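Husthorpe Gaming Lounge
Pre-event safety checklist, console and PC floor
Inspection month: June 2020
Checked by: Martim Barros
Event: Skavorard ranked night

1. Power and cables
Wall outlets, rows A and B – OK
Power strips plugged straight into the wall, none chained – FAIL, row B
Cable covers across walkways – OK
Comment: Two strips in row B were chained behind the Avia desks. I separated them and moved one console to the outlet by the window. The long HDMI lead to the caster desk still needs tape along its last stretch. Asset tag 736 has a cracked plug and is out of use until it is replaced.

2. Screens and mounts
Wall brackets tight – OK
Desk monitors stable when pushed – OK
Projector ceiling mount – not checked, ladder on loan
Comment: Monitor 356 leans forward under its own weight. The tilt screw is worn. Fine for menus, annoying for a full match. Swap it with the spare before doors open.

3. Shared gear
Controllers wiped down before and after each session – OK
Headset pads – two pairs split, removed
Small items bagged and kept off the floor – OK

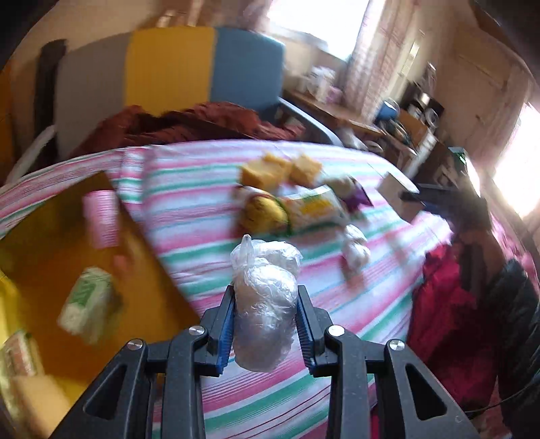 Clear plastic bag, bundled and knotted at the top.

4. Heat and air
Vents clear on all PCs – FAIL, one machine
Room fan working – OK
Comment: The PC tagged 855 had its rear vent against the wall. Pulled out and dusted. It ran a Skavorard practice lobby for half an hour with no shutdown. Please leave a hand's width behind it.

5. Exits and seating
Both exits open from inside – OK
Exit signs lit – OK
Chairs, wheels and backs – one removed
Comment: The Kolář chair at the end of row A drops when you lean back. It is in the storeroom with a note on it. Players' bags go on the shelf, not in the aisle. This was a problem at the last event.

Open items
Tape HDMI lead at caster desk
Replace plug, tag 736
Swap monitor 356
Check projector mount when the ladder is back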